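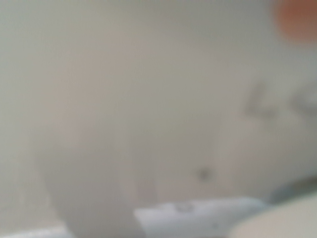 Wrist camera dropout, results so far
Posted in: Manipulation / Methods

pletofan
We finished the camera dropout runs on the Strazds arm in August. Method: during training, the wrist view is blanked at random in 26 percent of steps, so the policy has to lean on the overhead view when the wrist view is useless. Same 90 demos for both policies. Success on the card pickup went from 56 percent to some 70.

gripnotes
How much of your wrist data is that blurry? Close to the surface ours is mostly gray smears, and I would just filter those frames out.

pletofan
A lot of it, near contact. We tried filtering first. The policy got worse at the last bit of the approach.

a_giannakopoulos
I don't buy the explanation. A blurred frame still has color and rough layout in it. An orange patch in the corner tells the policy something even if you can't say what the object is. Blanking throws that away. Did you try random blur as a control?

pletofan
No. Only blanking.

a_giannakopoulos
Then you can't separate dropout from plain augmentation. I'd run it before writing anything up.
Anastasia Giannakopoulos

votia_user2
Disagree a bit. If the goal is a working pickup, it works. We saw a similar gain on Turatent and never ran the control.

gripnotes
How many seeds?

pletofan
2 per policy. Blur control is queued, will post the numbers in this thread.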